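Wostlow flat, the kitchen cupboards
19 February 2006

Akihiko Kawaguchi asked me to put this page up so the rest of the family could see how the clear-out went. I said I would, though I doubt anyone will look at it. He is convinced that pale cupboards make you tidier. I lived with white ones in Bernton until last August and was exactly as untidy as before, so we shall see.

The units came from Vernard and cost 785 all in, which seems a lot for doors and shelves. Takagi wanted 95 more to fit them and we said no. The brochure claims each shelf will hold up to 500 tins. I have stopped reading the brochure.

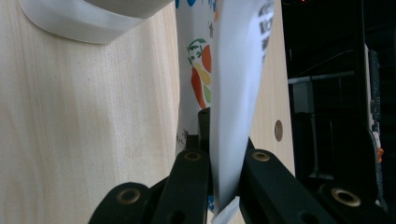

Snacks were the worst of the lot. Every packet had been opened, folded over and forgotten, and Akihiko's answer was to stand them all upright so you can see what you've got. I'm not persuaded. A tall white bag with a carrot on the front looks very wholesome against blond wood, but it takes up as much room as it did lying down, and I suspect the carrot is mostly there for the parents. The round hole drilled in the panel is a puzzle as well. Akihiko says it is for a fitting. Which fitting, he can't say, and the instructions run to 54 pages without settling it.

Tins and jars will go up next, if he ever decides between alphabetical and by size. My money is on neither – they'll go wherever there's a gap, same as always.

Back to the hall cupboard page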